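Search this site

Enter keyword

2 min read

Dusum Phone

The Dusum Phone is a mid-range smartphone made by Brorkdale, a hardware company based in Dondodham. It ships with Millet, a Linux-based mobile operating system, and was first sold through the company's own online store in December.

Development

Work on the handset began under Waldemar Duda, who had earlier led the port of Millet to tablets. An early batch of 114 units went to app developers. Their main complaint was battery drain when the phone was idle, and the modem firmware was replaced before the public release.

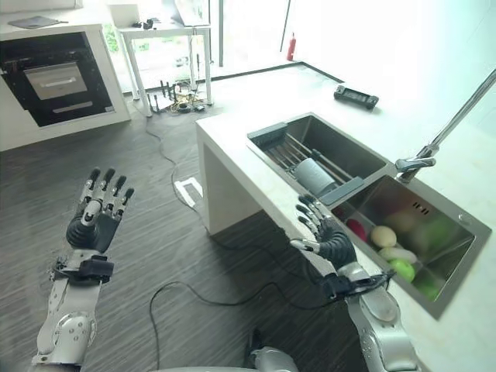 Quentin Maillard

Sales

The first production run was 3000 units. Orders were limited to one phone per customer, and buyers outside the home market paid import duty themselves. A second run used the same board with a larger battery - the case is slightly thicker as a result.

Software

Millet's store listed 124 apps at launch, 66 of them web apps. Updates are delivered over the air. The bootloader can be unlocked from the settings menu, and doing so erases all user data.

Comments (3)

Ching-wen Liao
Does the second run still have the headphone jack?

Rigoberto Cuautle
Yes, same spot on the top edge. Old cases don't fit though.

Reinaldo Honorato
Mine lost the SIM after the last update. Reflashing the modem fixed it.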